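Accueil - Portails - Articles récents - Aide

Zetunar est un kit robotique de table à deux bras, commercialisé par la société Brustora depuis juin. Vendu comme une « cellule de tri prête à l'emploi », il associe deux bras articulés à pince parallèle, un châssis en profilés et un logiciel d'apprentissage par démonstration, Yeo.

Conception

Les bras se fixent sur les côtés du châssis et se partagent un même plan de travail, où l'on dispose bacs et paniers. 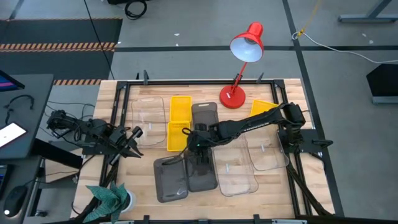

Brustora annonce un montage en 2 heures. Geum-ok Byun, auteure d'un essai comparatif pour la revue Bunditz, en a compté bien davantage - câblage et étalonnage compris - et juge la notice lacunaire. Le fabricant promet aussi l'apprentissage d'une tâche en 50 démonstrations; l'essai en a demandé 118, sans que l'objectif de fiabilité soit atteint.

Critiques

Le terme « prêt à l'emploi » est contesté. Pour Hae-won Geum, intégratrice, le kit convient à l'enseignement, mais sa vocation industrielle reste à démontrer. Les emballages souples et transparents, mis en avant dans la brochure, constituent le cas le plus discuté : le taux de réussite publié, 42 %, ne précise ni l'éclairage ni le type de sachet.
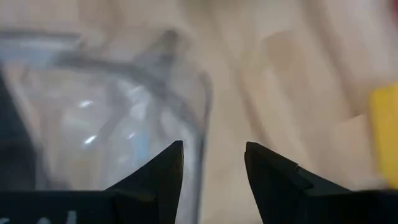
Doigts de la pince ouverts près d'un sachet transparent.

Catégorie : Robotique | Kit de développement

Dernière mise à jour : 19/11/23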